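NOTA DE PRENSA

Sosgate abre en agosto su temporada de cenas sin móvil

Me llamo Yesenia Cisneros, llevo la sala de Sosgate y me ha tocado a mí escribir esta nota, así que perdonad si suena más a conversación de barra que a comunicado. El caso es que en agosto estrenamos las Cenas Trostum, una temporada de noches con mesa compartida, menú único y los teléfonos fuera de las manos desde el primer plato hasta el café. ¡Y tenemos unas ganas enormes!

La idea viene de lejos. El invierno pasado hicimos una prueba con clientes de confianza, una sola noche, sopa de pescado y cordero, y la gente se quedó hablando hasta que Mandla Mnguni, nuestro jefe de cocina, salió a preguntar si pensaban desayunar también. Desde entonces no ha habido semana en la que alguien no me preguntara cuándo repetíamos. Pues ya está: repetimos, con calendario, con precio cerrado y con una carta pensada para pasarse las fuentes de un lado a otro de la mesa.

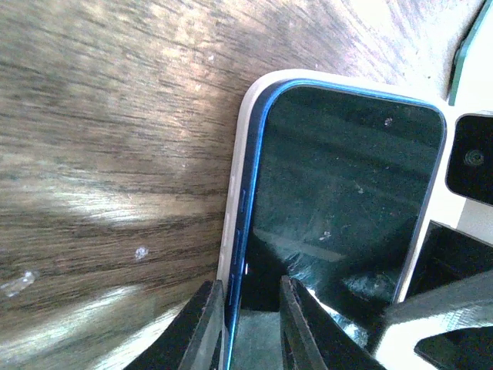 Cómo funciona la noche

Abrimos puertas a las ocho y media y nos sentamos a las nueve. Somos 30 comensales por cena, repartidos en mesas largas (si venís en pareja os sentamos juntos, tranquilos, pero al otro lado tendréis a alguien que no conocéis). Al llegar, cada cual guarda su teléfono en el bolso, en la chaqueta o en los casilleros con llave que hemos puesto junto al guardarropa. No cacheamos a nadie ni vamos a regañar a quien tenga que mirar un mensaje de la canguro. Para urgencias está el fijo del restaurante, que dejamos apuntado en la confirmación de la reserva, y si llama alguien preguntando por vosotros os aviso yo misma en la mesa.

El menú lo firma Mandla y cambia cada noche según lo que traiga el mercado. Me deja adelantar que habrá tomates con anchoa, un arroz de verduras que se sirve en la misma paellera, pescado entero y una tarta de almendra que lleva meses afinando. Hay versión vegetariana completa, y si tenéis alergias escribidlo al reservar, por favor, con todas las letras - el año pasado alguien puso «frutos» y nos pasamos media tarde intentando averiguar cuáles.

Del vino se encarga Fotis Papadakis, que ha seleccionado dos blancos y un tinto de productores pequeños. Fotis se pasa por las mesas y cuenta lo justo, y luego os deja beber en paz. Quien no tome alcohol tiene una kombucha de hierbabuena hecha en casa que a mí me gusta más que el tinto (él ya lo sabe, y lo lleva como puede).

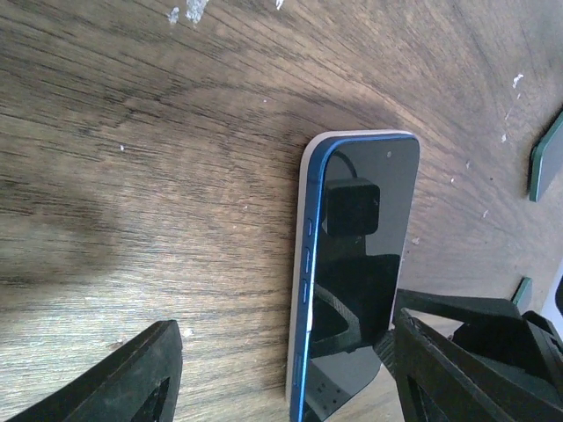

Un teléfono con la pantalla apagada, sobre la mesa.

Un poco de conversación, si apetece

Entre el segundo plato y el postre hay un rato que llamamos «la pregunta». Marietjie Nkosi, narradora oral y amiga de la casa, lanza una pregunta abierta a la sala y cada mesa hace con ella lo que quiera. En la noche de prueba pidió que contáramos la peor mudanza de nuestra vida y hubo una mesa que todavía se escribe por culpa de un piano. Quien prefiera escuchar, escucha.

«Yo no vengo a dar una charla. Vengo a cenar, y a mitad de la cena pregunto una cosa», me dijo Marietjie cuando le pedí una frase para esta nota. Luego añadió que pusiera que el cordero estaba muy bueno, y puesto queda.

La música es cosa de Traian Avram, que toca la guitarra en directo al principio y al final de la velada, bajito, para que se pueda hablar por encima. Nos ha prometido un repertorio distinto cada noche.
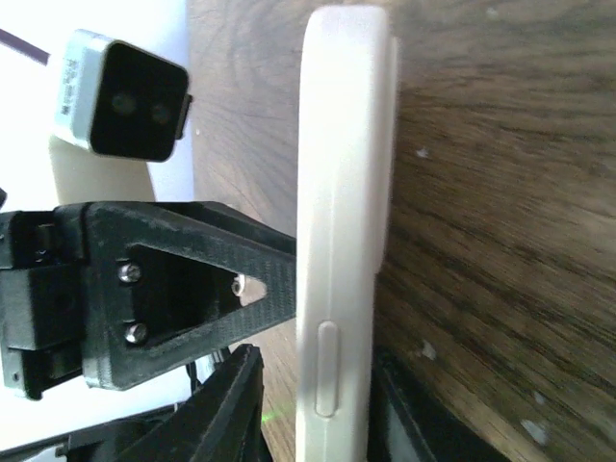 Móvil blanco, con funda blanca.

Con la gente del barrio

Las Cenas Trostum salen adelante gracias a la tienda de vajilla Sutanto, que nos presta las fuentes grandes, y a la librería Hundbridge, que deja en cada mesa unos cuantos libros para hojear mientras se llena la sala. Los podéis comprar al salir si os habéis encariñado con alguno. Yo ya me he llevado dos y la temporada ni siquiera ha empezado.

De cada cubierto destinamos 2 euros a los talleres de cocina que la librería organiza por las tardes para chavales del barrio. En septiembre publicaremos en nuestra web la cantidad reunida.

Reservas y precio

Las plazas salen a la venta en la web de Sosgate y también en el propio restaurante, por las mañanas, preguntando por mí. El cubierto incluye menú completo, bebida y música. Hay 429 plazas para toda la temporada, más unas cuantas que reservamos para vecinos mayores que prefieren apuntarse en persona. Quien quiera la sala entera para un grupo puede bloquear fecha con una señal de 200 euros, que se descuenta de la cuenta final.

Cambios y anulaciones, hasta las doce del mediodía del día anterior. Si nos avisáis más tarde intentaremos pasar vuestro sitio a la lista de espera, pero eso ya depende de que haya alguien con hambre.

Para prensa: si queréis venir a una de las cenas, escribidme y os guardo sitio. Las entrevistas con Mandla, mejor antes de las seis de la tarde, que después está en los fogones.

Contacto: Yesenia Cisneros, sala y comunicación, Sosgate.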